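Handout 4: House rules for hand-held gripper sessions
Course: Working with Robots, Part 2
Notes by Corinne Esposito

Okay, last week we did robot cells, fences and stop buttons, and a bunch of you asked me afterwards why we spend a whole class on the hand-held stuff when there isn't even a motor that can hurt you. Fair question! My answer is that the rules for hand-held work are mostly there to protect the recording (and your wrists, we'll get to those). A bad session looks fine while you're doing it, and then somebody downstream has to throw it out.

Cloth is our running topic this month, so keep a towel in your head while you read.

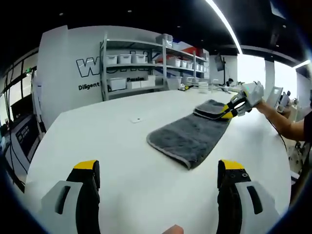 Words: 540 | Handout 4 of 18

Rule one, agree on the task sentence before anybody picks up a gripper. I mean a real sentence, written down. "Fold the towel" is too loose. Fold it which way? In half, in thirds, far edge toward you? At Stiler, where I worked before I came to Drultville to teach, we once had 900 recordings labeled with the same three words and they covered at least four different folds. Rima Karam and I spent most of June sorting them. I still twitch a little when I see a folded dishcloth.

Rule two, decide who leads. With two people at one table, one person leads and the other follows, and you say it out loud. The lead calls "grip," "lift," "fold," "release." Keep the words short and don't chat in between. (I know. I'm the worst at this.) If you want to swap roles, finish the take first.

Rule three, mind the cables. Before you start, walk your reach with the gripper in your hand, all the way out to the farthest corner of the cloth, and see where the cable goes. If it drags over the fabric at any point, move it and try again. Don't wrap it around your arm. I've seen people do that to keep it tidy, and then they step back and the whole lot comes with them.

Rule four, only the gripper touches the cloth. Once the take has started, bare hands stay off it. If the towel slides or bunches up and you can't fix it with the gripper tips, stop and reset. This is the one everybody breaks, me included, and a little nudge with a knuckle feels so harmless! But the take now contains a move the robot can't make, and whoever trains on it later has no idea why the corner jumped.

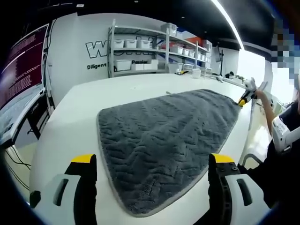 Rule five is about pace. Move slower than you would at home. You don't need to be in slow motion, just slow enough that your partner could say "stop" and you'd have time to do it. When two grippers are on the same piece of fabric, the pull goes both ways, so a jerk from you shows up in the other person's hand too. Ease off before you release. Clornoren, the practice manual we use in this course, says to pause for a full breath at each grip and each release, and I've stolen that for every class I've taught.

Rule six, log the bad ones. Please don't delete a failed take on your own. Mark it, write a few words ("dropped corner, right side" is plenty) and go on to the next. Rima once went through a set of 3,000 takes without a single failure marked in it, and she didn't trust any of it after that. Neither would I.

Rule seven, breaks. Swap out when your grip gets tired, and don't wait until it hurts. If you're fasting for Ramadan, or just having a rough day, tell me or Rima and we'll put you on logging or on the early slot. You don't have to give a reason.

For next time: write your own task sentence for a towel fold, then hand it to someone outside the class and have them do exactly what it says. Bring the sentence and a note on what they did differently from what you meant. Send both to me by Sunday, 2 pages at most, and typed if your handwriting is anything like mine.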